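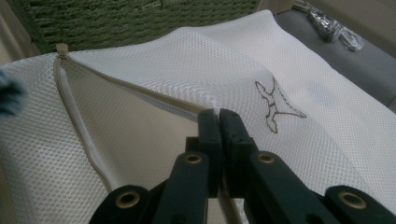 Zonditau to split gripper purchase across two budget periods

Laundry services operator Zonditau has approved a plan to buy hand-held grippers for its Lindomby site, with the first 10 units due in April. Another 20 will be ordered in the next budget period if the first batch meets its service targets, for a total of 30.

The units will be used to record handling tasks such as gripping mesh laundry bags near the zipper. The recordings are meant to support a later decision on fixed robot arms, for which no money has been set aside.

Supplier Tirnura quoted a single price per unit covering the linkage, finger tips and mounting parts. Spare tips are priced separately and are expected to take up roughly 2 percent of the equipment line each year. Storage and data labeling fall under the operating budget.

Zonditau said a competing bid from Um was lower on purchase price but did not include repair turnaround times. The company will ask both suppliers to requote before the second order.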